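How to Hem a Curtain Without Taking It Down

I put this off for months. The curtain by my table was too long, it puddled on everything, and every time I thought about hemming it I pictured the whole rod coming down on my head. Then my neighbor Annick Carrier told me she does all of hers while they're still hanging, and I haven't done it any other way since.

You'll need pins (more than you think), a tape measure, a needle, thread that matches the back of the fabric, an iron and a piece of chalk. A sewing machine is nice but you can skip it. I used around 4 yards of thread on one panel, and that was with me ripping out a bad corner.

Start by letting the curtain hang for a few days. I mean it! Fabric drops. I hemmed a linen one the afternoon I bought it and by June it was dragging again.

Next, decide where you want the bottom to land. Just above the sill looks crisp, just below it blocks more light, and anything in between looks like a mistake. Measure up from the sill at both sides and in the middle, because old windows are almost never level. Mine is off by half an inch and I'd lived there for years without noticing.

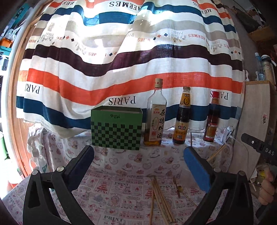
Now fold the extra toward the window side and pin it every 9 inches or so, with the pins pointing up and down. Step back across the room. Squint. Go make coffee and look again when the light has changed — thin fabric can show the folded layer right through it, and you may want a deeper hem so it reads as a neat band.

If your fabric has stripes, follow a stripe and forget the tape measure. A hem that's perfectly level but wanders across a stripe will bug you forever. Prints with big lettering are fussier, so try not to fold through the middle of a word.

Once you're happy, chalk the fold line on the back and trim so you have 4 inches left below it. Tuck the raw edge under half an inch, fold up on the chalk line, and pin again. Lay a towel over a small board, hold it behind the hem, and press a section at a time with the iron on low. Keep your other hand well out of the way.

Then sit down and sew. I do a blind stitch, picking up just a thread or two from the front each time, and I leave the ends open until last so I can drop a few curtain weights in. Old washers work too, if they aren't rusty.

One panel takes me an evening. The second one goes faster, mostly on account of already having the chair in the right spot.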